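Forums > Hobby Builds > Grippers and End Effectors > Budget for a second gripper set?

trodport_fan
Okay, planning thread! We have two handheld grippers now and I want to add four more before winter. My list so far: four gripper bodies, spare links, a bag of pivot pins, and a big stack of fingertip pads. I keep going back and forth between the Geko pads and the cheaper Notus ones. What did you all spend on, and what do you wish you'd skipped?

rimantas_hunt
Great timing, I just did this exercise. Pads were my biggest running cost by a mile. I went through 64 of them between June and now, and I'd budgeted for a fraction of that. The bodies hardly wear at all – I've replaced one pin, total. So I'd put your money into pads and buy fewer bodies. Three new ones would still give you five altogether, and that's plenty for a small group.
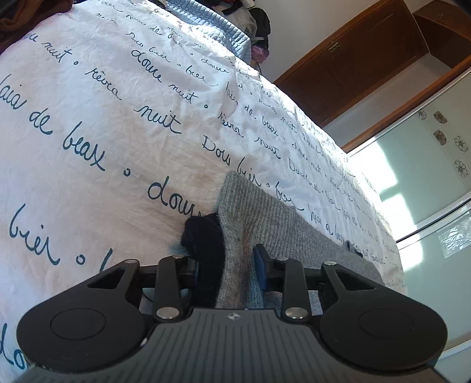
Laundry is where I'd test before placing any big order, and it costs nothing if you own a bed and a sock drawer. Soft stuff tells you so much more about a pad than blocks or cups do! I like to mix fabrics on purpose, so a ribbed gray knit goes right next to a black sock, on a bedspread with writing all over it, and I see which pad picks up the one I want without dragging the other along. Do twenty or so tries per pad type and write the results down. My Notus pads did fine on the ribbing and got slippery on thin cotton. Geko held both but cost me double.

knit_wit
Love the sock test, but I disagree on fewer bodies. We tried sharing and people just stood around waiting for a turn. An idle evening costs you too, it just doesn't show up on the spreadsheet.

rimantas_hunt
Fair point! How many of you are there on a normal night? We're usually three, so it never came up.

knit_wit
Six or seven. So yeah, different math.

m_delacroix
Does the busy bedspread matter for the pads? Seems like that's a vision question and a separate budget line.

rimantas_hunt
Not for the pads, no. I do both at once because I'm impatient – if the software is going to get confused by lettering I want to know before I pay for plain mats. I priced mats at Rimkutė and it came to 136 for the set. Haven't ordered.

m_delacroix
Got it. I'd still split them. When a grab fails you won't know which one to blame.

rimantas_hunt
For the software runs, sure. With a person squeezing the handle I can usually tell.

trodport_fan
This is super helpful, thank you both! New plan: three bodies, one small pack of each pad, sock test first, then the big pad order. knit_wit, if we start lining up for turns I'll come back and admit it. Does anyone know if Notus pads fit the Geko screws?

knit_wit
They do on mine, but you need the short ones. The long ones bottom out.

Recent threads
Pivot pins: steel or brass?
Trodport shipping times
Storing pads over the summer
Show us your parts spreadsheet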